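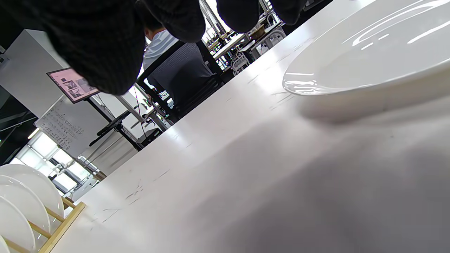 **Idun Nyberg**

I'm trying to pick between two hand-held grippers for collecting demonstrations, and I'd like to hear from people who have used both styles. One is the Dredover, a parallel jaw with soft pads and a wrist camera. The other is the Trarine, which has curved fingers and a wider lens. The task is loading plates into a dish rack. The rack is light wood with slats, and with four plates leaning in it they overlap enough that I can't always tell from the wrist view where one rim ends and the next begins. The large plate lying on the table is a different problem, all glare along the inside of the bowl, and my depth estimates are bad there.

The other thing is gloves. We wear black knit gloves, and in some views the fingers hang down over the top of the picture and hide a good part of the background. Does that hurt tracking? I have 3236 clips so far, nearly all of them from the Dredover, and I'd rather not redo them. Budget covers one more unit, not two.

**Jhosep Huamán**

I used the Dredover for most of a year and then switched to the Trarine. For plates I would stay with the parallel jaw. A plate lying flat is hard for either one, but flat pads give you a repeatable pinch on the rim once you get an edge up. The curved fingers let the plate rotate in the grip, and then it goes into the slot crooked.

The wider lens is better for tracking, I'll give it that. When you tilt your wrist to line up with a slot, the narrow lens can end up looking at nothing but white table. A blank tabletop gives the tracker very little to hold on to. Scuffs help a bit, but not enough to count on. We put a printed cloth under the rack and lost fewer clips.

On gloves: mask them. Draw one fixed mask over the area where your fingers usually show up and leave a margin. It took me 15 minutes. If your grip moves around a lot between people, a fixed mask won't cover it and you'll need one per operator.

For the glare, turn off the auto exposure. Set it by hand with the plate in view and leave it alone for the whole session. If you have windows behind the table, move the table so they're off to the side.

**Joar Nygård**

Trarine. Wider is always better. Dredover pads wear out fast too.

**Brisa Solís**

I don't agree that wider is always better. On our Trarine the rims near the corners of the view bend so much that we had to redo the calibration before the slot positions made sense. Budget a day for that.

Before buying anything, I'd check whether your controller can run both. We're on a Clidwood box, and it would only sync one camera stream at the full rate. The second one drifted by 2 frames over a long clip — not a lot, but enough to see the jaw close before it touched the rim.

Also check which clips you are losing. Sort the failures by wrist angle first. Ours were mostly steep tilts, and slowing down on the approach fixed more of them than the new lens did. I wouldn't throw out the old clips in any case. You can train on the Dredover set and add a smaller batch from the other gripper, as long as you label which is which.

**Idun Nyberg**

Thanks. Exposure was on auto, so I'll fix that and try the mask on Saturday when the room is free. I'll sort the failures by angle too. Jhosep, was your cloth matte? The only one I have is vinyl and it shines.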